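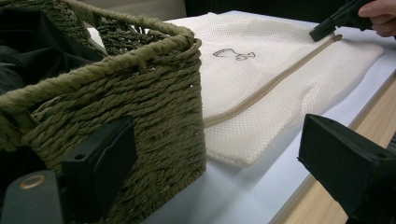

Gotbridge Robotics Notes
7/10/19

Laundry bags this week. We're gathering hand-guided examples for the zipper task, and the mesh bag is the one everybody has been putting off.

3 replies 11 likes

The task as written: one gripper in each hand, zip the bag, let go, stop recording. Each try counts as one example. The target for this bag is 90.

1 reply 6 likes

Mesh is hard for a plain reason. It moves when you pull on it. With a stiff pouch you can pull the slider and the rest stays put. Here the whole side of the bag comes along unless the second gripper is holding something down.

2 replies 9 likes

So the rule is 2 grippers on the fabric before the slider moves. I threw out 16 examples from Monday where I forgot and dragged the bag across the table.

4 likes
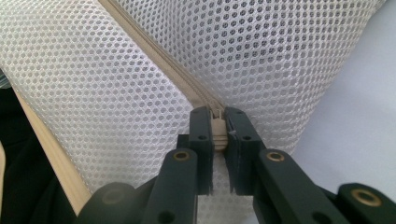 Slider between the fingers, tape running up and away from it.

5 replies 23 likes

The slider is the same beige as the tape, so the model doesn't get much help from color. We think it will have to learn the shape of the slider and its short tab. The Ullwood set had a bright red pull and I suspect it made things too easy.

2 replies 14 likes

Someone asked if we script the grasps. No. You pick the tool up, do the job the way you'd do it by hand, and try not to rush. Slow and steady tries have been more useful to us than fast ones.

1 reply 8 likes

We do keep some bad grasps on purpose, as long as the person fixes them in the same try. Missing the slider, letting go and going back in is worth having. Missing it and giving up gets deleted.

3 replies 17 likes
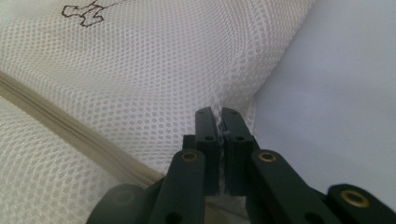 A pinch of mesh, with the zipper off to the left.

1 reply 19 likes

Labels are short. We mark what the fingers are on (slider, tape, mesh) and when they close and open. I tried longer notes in the spring and they took more time than the recording did.

7 likes

Next up is the same bag turned around, then the larger one from Vistham. If both go well we'll train on the full set in November and post how it does, good or bad.

4 replies 12 likes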